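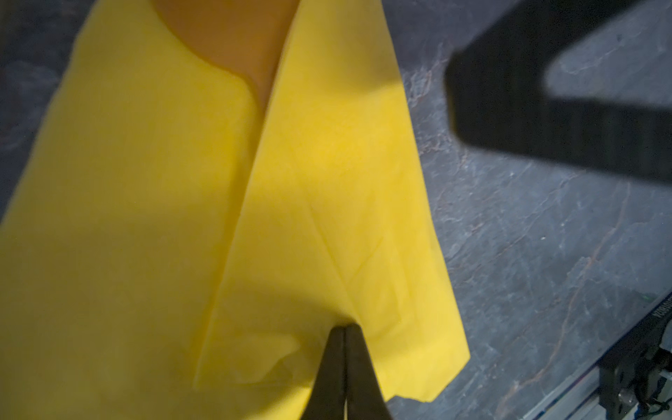
Yellow cloth held near its lower edge.

Hegarty Library Opens Spring Lecture Series on Syriac Liturgical Manuscripts

Public program begins in April with a talk on the transmission of the Psalter; registration is open

The Hegarty Library for Eastern Christian Studies will open its spring lecture series in April with a program on the copying, use and survival of Syriac liturgical manuscripts. The series is open to the public. It is intended for students, clergy, parish readers and anyone with an interest in the worship of the Syriac-speaking churches, and no knowledge of Syriac is required.

The opening lecture will be given by Marlies Hauser, who recently completed the catalog of the Heder Collection, a group of 17 manuscripts and fragments deposited at the library. Her subject is the Psalter as a working book: how it was divided for recitation, how the divisions were marked by scribes, and what the marks reveal about the communities in which the books were used.

Syriac is a dialect of Aramaic that became the literary and liturgical language of several churches in the Middle East and, through them, of communities in southern India. The standard Old Testament text in these churches is the Peshitta. Its Psalter was copied more often than almost any other part, both because it was recited daily and because it served as a first reading book. Copies were handled constantly. Many survive only in part, and many that survive whole have been rebound, patched or completed by later hands.

The lecture will deal mainly with the system of divisions found in East Syriac Psalters. In that tradition the psalms are grouped into sections called hullale, each of which is made up of smaller units called marmyatha. The sections are assigned to particular services, and the assignment varies with the day and the season. Scribes marked the beginning of each section in the margin or in the column itself, usually in red. Where the marks have been corrected or moved, they can sometimes show that a book passed from one place of use to another.

"Catalog entries for Psalters tend to be short, for the reason that the text is well known," Hauser said. "The text is the least informative part of many of these books. The rubrics, the added prayers, the notes on the flyleaves and the places where the margin is dirtiest all deserve a line in the description, and in the Heder catalog we have tried to give them one."

The Heder Collection consists largely of paper manuscripts. Besides Psalters it includes a Gospel lectionary, two incomplete copies of the funeral service, several gatherings from a book of hymns for the liturgical year, and a set of loose leaves that had been used to stiffen later bindings. The leaves were separated from the bindings before the collection came to Hegarty, and no record was kept of which leaf came from which volume. Part of the cataloging work consisted of matching them by ruling pattern, line count and the spacing of wormholes.

Lectures in the series

The series consists of four evening lectures and one daytime workshop. The first lecture is described above. The remaining three are as follows.

The second lecture concerns the Gospel lectionary and the arrangement of readings. Lectionaries do not present the Gospels in continuous order but extract passages for the Sundays and feasts of the year. The speaker will compare the table of readings in the Heder lectionary with those in printed editions and discuss several feasts for which the manuscript assigns a different passage. The question of whether these differences reflect local custom or an error in the exemplar will be left open for discussion.

The third lecture concerns colophons. A colophon is the note a scribe places at the end of a book, commonly giving a name, a place, a date in the Seleucid reckoning, and a request for prayer. Colophons are the principal evidence for the dating of Syriac manuscripts, and they also record famines, tax burdens, the names of bishops in office and the price of paper. The lecture will cover the formulas in use, the conversion of dates, and the problem of colophons copied mechanically from an older book.

The fourth lecture concerns hymns and their melodies. Syriac hymn texts generally carry a heading that names the tune by the opening words of a better-known hymn. Most of the manuscripts have no musical notation, and the melodies have been passed on by ear. Recordings of parish singers will be played, and the speaker will discuss how far a heading can be used as evidence for a melody now in use.

Workshop on manuscript description

The daytime workshop will be held in the library's seminar room and will be limited by the size of the room. Participants will learn the elements of a standard description — support, dimensions, quire structure, ruling, script, contents, decoration, binding and provenance — and will prepare a draft entry for a single gathering. Those who wish to attend should have some reading ability in at least one of the Syriac scripts. Applicants should state which script they read and describe any previous work with manuscripts. A letter of reference is not needed.

Digital images of the Heder manuscripts will be available for consultation in the reading room during the series. The images are hosted on Bukano, the library's viewing platform, which allows two pages to be displayed side by side at the same scale. Around 500 images have been processed so far. The remaining leaves will be added as their foliation is confirmed. Remote access to the images is planned but is not part of the present release.

Publication of the catalog

The printed catalog of the Heder Collection will be issued by Prirnico in a first run of 300 copies. It contains a full description of each item, transcriptions of all colophons and ownership notes with English translation, an index of scribes and places, and a concordance of psalm divisions. Copies will be on sale at the opening lecture. Libraries with existing standing orders will receive the volume in the usual way. Corrections reported by readers will be gathered in a list kept on the library's website and carried into any later printing.

Attendance and registration

All four lectures begin at 7 p.m. in the main reading room and last for one hour, followed by questions. Doors open at 6:30 p.m. Admission is free, but registration is requested so that seating can be arranged. Handouts with transliterated texts and translations will be provided at each session. The lectures will be given in English.

The reading room will close to researchers at 5 p.m. on lecture days. Requests for manuscripts on those days must be submitted by noon. Printed books on the open shelves may be used until closing.

Registration for the lectures and applications for the workshop may be made through the events page of the library's website or at the circulation desk. Visitors who need step-free access should use the side entrance and note this when registering.

About the Hegarty Library

The Hegarty Library for Eastern Christian Studies is a research library with holdings in the history, theology and worship of the Syriac, Coptic, Armenian and Ethiopian churches. It maintains a reading room, a manuscript store and a program of public lectures. Readers are admitted on presentation of identification. The library does not lend manuscripts or books printed before 1850.

Press contact: Events Office, Hegarty Library for Eastern Christian Studies. Review copies of the catalog should be requested directly from Prirnico.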